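Brisel 3 Screenwriting Software

Desktop script editor for feature, short and episodic work
Developer: Oltitz
Current release: 3
License: single user, perpetual

Overview

Brisel 3 is a screenplay editor for writers who work mostly in dialogue. It handles the standard elements (scene heading, action, character, parenthetical, dialogue, transition) and applies US feature margins by default. Page count is calculated from the printed layout, so the number shown in the status bar matches the exported PDF.

The program opens on a blank page. There is no project wizard. Title page, draft color and revision marks are set from the Document menu and can be left until later.

Dialogue tools

The main addition in release 3 is the Voice panel. Select a character and the panel lists every line that character speaks, in script order, with the scene number beside each. Lines can be edited in the panel and the change is written back to the script immediately. This is useful for checking whether two characters sound alike, and for finding a phrase that has been used once too often.

Dual dialogue is entered with a single shortcut and stays aligned when either speech is edited. Overlaps longer than a page are split at the nearest sentence and marked (CONT'D) on both sides.

Read Aloud assigns a synthetic voice to each speaking part. Nine voices are included. Parentheticals are skipped unless the option is turned on. Timing from Read Aloud can be saved as a scene length estimate, although action lines are counted at a fixed rate and a chase or a fight will come out short.

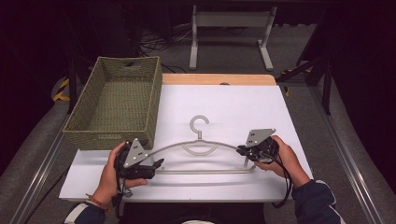

Scene cards

Each scene heading produces a card. Cards can be moved by dragging, and the script follows. A card that has been moved keeps a gray marker until the draft is saved under a new name, which makes it easy to undo a reorder after a day of other edits. Cards accept a short note, a story thread and a color. Notes do not print unless selected in the export dialog.

Threads replace the old A/B/C story labels. A scene can belong to up to three threads. The Thread view hides everything else, so a subplot can be read from start to finish without the main plot in between.

Revisions and locked pages

Page locking follows normal production practice. Once pages are locked, added material runs to A and B pages and omitted scenes keep their numbers. Revision colors are in the standard order and can be changed. Compare Drafts shows two versions side by side - dialogue changes can be shown separately from action changes.

File formats

Native files use the .bsl extension. Brisel 3 imports and exports Fountain, FDX, RTF and plain text. PDF import is supported for text-based files only; scanned scripts have to be run through OCR first. Files from Brisel 2 open directly and are converted on first save. The original is kept in the same folder.

System requirements

Windows 10 or later, or macOS 12 or later
4 GB memory
710 MB free disk space, including voices
Internet connection for activation only

Editions

Brisel 3 Standard includes everything described on this page except page locking and Compare Drafts.
Brisel 3 Production adds both, along with watermarking and cast breakdown reports.
The Bunting template pack (stage play, radio play, multi-camera comedy) is sold separately and works with either edition.

Customer comment

"I moved a 60-scene script over from Eter and the only thing I had to fix by hand was the title page. The Voice panel is the part I use daily." - Séverine Tessier, screenwriter

Licensing notes

One license covers two computers used by the same person. To move a license, choose Deactivate from the Help menu on the old machine before installing on the new one. Upgrades from Brisel 2 are offered at a reduced price, and the old serial number is required at checkout. The trial version has no time limit but prints a watermark on each page and saves up to 15 pages per file.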